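Kundeo Notes Export — README

Last touched 27 February 2022. Written fast, will clean up when there's time.

What it is

Small command line tool. Takes a Kundeo slide deck with all its speaker notes and reviewer comments and writes them out as plain text, one file per slide. Made for people who rehearse from paper or need to send the notes to someone without a Kundeo login. No slides in the output, no animations, just words.

Started as a script Maite Bravo wrote for her own decks. Rocío Llorente added the comment threads. I (Everett) did the packaging and this file, so blame me for the readme.

What you need

A Kundeo deck saved as a local copy (File, Save a copy, pick "full"). The "light" copy drops comments. You get an empty comments folder and no warning. Known, see below.
Python 3.8 or newer.
Write access to wherever you want the output.

Install

Unzip the release into any folder. Open a terminal there. Run

python setup.py install

On a shared machine add --user to the end.

Basic use

kne mydeck.kundeo out

makes a folder called out with notes and comments inside. If out already exists it stops and asks. Use -f to overwrite.

Options

-n notes only
-c comments only
-m merge everything into one long file
-w 60 wrap lines at 60 characters, any number works
-r include resolved comments (off by default)
-f overwrite without asking

You can't use -n and -c together, it just prints the help. Leave both off if you want both.

Output layout

Files are numbered by slide order, not by slide title. Titles had slashes and emoji in them and Windows choked. The title is on the first line of each file. Hidden slides are exported too, with HIDDEN after the title.

Comments look like this:

[slide 12] Erlinda Bautista: can we drop the second chart?
 > Maite Bravo: yes, moving it to the appendix

Replies are indented by two spaces. Replies to replies get the same two, so long threads go flat. Good enough for reading.

Sample deck

There's a deck in the samples folder, unboxing.kundeo, 3 slides with notes and a handful of comments. Erlinda put it together. Product pitch kind of thing, made up text, free to reuse. The picture on slide 2 is also there as a separate file.
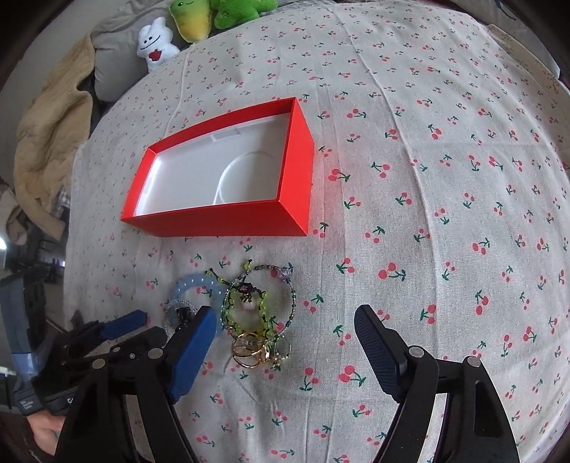
Slide 2 picture, open red box with the white insert.

Run the tool on it first. If the sample works and your own deck doesn't, it's the deck.

Size limits

Biggest deck tested had 383 slides. Fine, slow on the old laptop. Notes over 4,000 characters on a single slide get split into two files, with a and b after the number. The split falls on a paragraph break if there is one near, otherwise on a space. Don't love it but Pastor (the teleprompter app) refuses longer files and half of us use Pastor.

If you don't use Pastor, open config.txt and set split to 0.

Importing elsewhere

Ziveo — works, paste the merged file into the script panel. Blank lines become cue marks so maybe strip them first.
Pastor — works, see above.
Flastico — notes come in ok, comments don't. Their importer reads the square bracket as a tag and skips the whole line. Rocío Carretero has a workaround that swaps brackets for parentheses, it's in the extras folder, run it on the output before importing.

Known problems

Light copies give an empty comments folder with no warning. Should at least print something.
Bullets inside notes lose their level. All bullets come out as a single hyphen.
Links in notes keep the text and lose the adress. On the list.
Accents in commenter names broke on Windows in the November release. Fixed in this one. If Rocío still shows up as garbage, you have the old build, reinstall.
Decks with a password: not supported. Take the password off, export, put it back.
Two people saw a crash on comments attached to a video. Can't reproduce it. Send the deck if you can share it.

Not planned

Going the other way, text back into Kundeo. Asked a lot. The file format changes too often and a bad write can eat a deck.
A window with buttons. Feel free to build one.

Reporting bugs

Open an issue. Say which version (kne --version), which system, and paste the last few lines before the error. Please don't attach decks over 400 MB, the tracker drops them with no message and then we both wait. Take out slides until it's smaller and check that the bug is still there.

Questions about comment threads go to Rocío Llorente, about Flastico to Rocío Carretero. Yes two Rocíos, use the surname.

License

MIT for the code. Sample deck and its picture can be used for anything, no credit needed. The icons in extras are from an older project and I still have to check teh terms on those, so leave them out if you redistribute.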